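A Quieter Kind of Brass

When the Lurnbridge Civic Band opened its October program with a slow arrangement of a hymn tune, many in the hall expected the full weight of the cornets by the second verse. The cornets did not enter. The melody stayed with a single tenor horn, supported by two euphoniums and a muted tuba, and the piece closed at the same volume at which it had begun.

The arrangement is the work of Napaporn Srithong, who was appointed the band's resident arranger after 13 years as a section player in Stellwood. Her commission covers nine pieces, all drawn from the band's own library of parts, much of which had not been performed in living memory. The library holds 170 titles. Of these, 39 are missing at least one part, and it was the incomplete sets that first drew her attention.

"A missing part tells you what the piece can live without," Srithong said. "I began by playing what remained, exactly as it was, and listening for whether anyone would notice the gap."
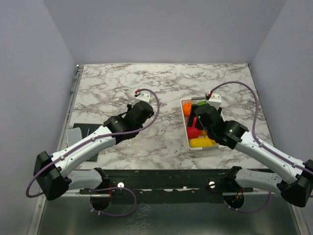
In several cases the gap proved useful. A concert march that had lost its solo cornet book was rebuilt around the baritone countermelody, which in the printed version is almost entirely covered. A waltz without percussion parts was left without them. Srithong slowed the tempo and gave the pulse to the basses, with long rests between phrases.

The approach has asked a good deal of the players. Brass bands are trained to blend at full volume, and sustained soft playing places heavy demands on breath and tuning. Sectional rehearsals were lengthened during the fall, and the horn section met separately to work on entries below the staff.

Response within the membership has been mixed. Some longtime players have asked that the traditional marches be kept in their original form, and the band has agreed to program both versions during the coming season. Srithong supports the decision. She regards her scores as additions to the library and has filed each one beside the older set, with the surviving parts left unmarked.

The final piece of the commission, titled "Javier," is the only one to include new melodic material. It is scored for full band, and the cornets play from the first bar.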